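Trallier set aside money for a second bin-picking cell this year, and its purchasing manager says the arm was the easy part to price. "The arm is one line on the quote," the manager said. "Grippers, cables, spares – those are the lines we got wrong last time." 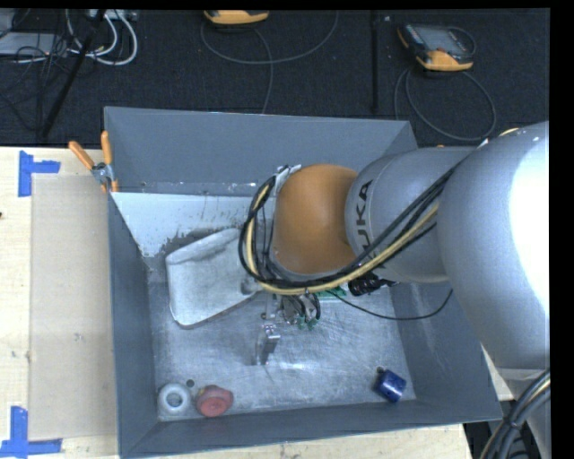
Wuvix and Totis both bid. The manager asked each for the cost of a spare gripper and 4 years of service. "One came back 1,759 dollars a year, the other 700 plus parts."

Trallier has yet to choose. "I want the parts list first," the manager said.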